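How do I watch Osis in the right order?

Felicidad Tolentino
Posted May 3, 2025

My brother Edgardo and I started Osis last month after finishing Hekum, because the same actress plays the lead in both. We got through the first 6 episodes and then the app jumped us to a wedding special that seems to give away who took over the Bautista hotel. Is the special supposed to come there, or did the app put it in the wrong place?

Also, does anyone know if Kadano is part of the same story? It shows up under "related" and has one of the same characters on the poster, but the summary talks about a family I've never heard of. I don't want to start it and spoil the rest of Osis.

I've already logged out and back in, and I cleared the watch history for the show. The order stayed the same. We watch on a computer hooked up to the TV, if that matters.

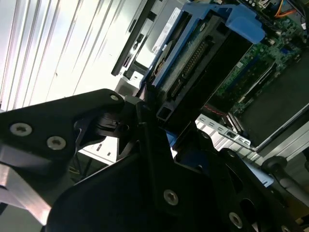
marlowe229
The special goes after the season one finale. It first aired in June, a couple of weeks after the finale, but the app sorts it by production number and that puts it in the middle. Open the episode list, pick episode seven yourself, and turn off autoplay until you're done with the season. If you leave autoplay on it will send you back to the special every time you finish an episode.

You did see one spoiler, but a small one. The hotel question gets answered in episode eight, and the season is mostly about the sisters after that.

Kadano is a spinoff. The family in the summary is the one the lawyer marries into, and they don't appear in Osis until season two. I'd wait until you've finished that — the first episode of Kadano opens the morning after the season two finale and doesn't explain much.

couchrow
Just skip the special, it's mostly clips anyway. Hekum was better.

Edgardo Tolentino
Her brother here. Turning off autoplay worked and we're on episode nine now. For anyone on the TV app, the switch is under playback settings in your profile, and I had to change it on both of our profiles before it stuck.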